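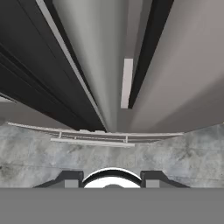 Pinza atascada en el simulador: cómo salir sin perder la escena

1. Parar la simulación. Pausa, no reset. Si reseteas se borra el registro de contactos y luego no hay manera de saber qué chocó.

2. Mirar la vista de muñeca. Con los dos dedos negros abajo y los paneles del mueble encima, el brazo está demasiado metido. El riel blanco fino que va pegado a la pared de hormigón es la referencia buena — el resto de paneles engaña mucho con la perspectiva.

3. Abrir el registro de contactos y filtrar por la pinza. En nuestro caso salía el error 1043 de Cluris, "penetración no resuelta". Traducido: la malla de colisión de un dedo se metió dentro de otra malla y el solver no sabe hacia dónde empujar. El brazo se queda temblando o sale disparado. Las dos cosas nos han pasado.

4. Bajar la velocidad al 13 %. Antes de tocar nada mas. Hưng Quách se saltó este paso en abril y el brazo atravesó el mueble entero. En simulación da risa, en el Randel de verdad son dos dedos nuevos.

5. Desactivar la colisión SOLO de la pinza. No la del brazo. No la del mueble.

6. Retroceder en el eje de la herramienta, 70 mm, en línea recta. Nada de girar la muñeca todavía. Si el planificador propone una curva, rechazarla y mover a mano.

7. Reactivar la colisión. Comprobar que el registro queda limpio. Si vuelve el 1043, repetir desde el 5 con otros 70.

8. Guardar la escena con otro nombre. Siempre.

Por qué pasa

Casi siempre por la malla del mueble. Clurnel exporta los paneles con la malla visual y la de colisión desalineadas, y lo que ves libre no está libre. İlker Yalçınkaya encontró el fallo comparando las dos capas: activar "mostrar colisiones" en el menú de vista y se ve enseguida.

Arreglo de fondo: regenerar las colisiones con descomposición convexa, margen 2 mm. Tarda, con más de 900 piezas convexas el paso de física se arrastra. Simplificar primero.

Ojo antes de pasar al robot real

La trayectoria que grabaste con la colisión apagada NO se exporta. Borrarla. El controlador Erdem no distingue si venía con colisiones o sin ellas, la ejecuta y ya. Primera pasada en manual, velocidad reducida, mano en el paro de emergencia y nadie dentro de la celda.

Pendiente: poner capturas del menú de colisones, que en la versión nueva lo han cambiado de sitio.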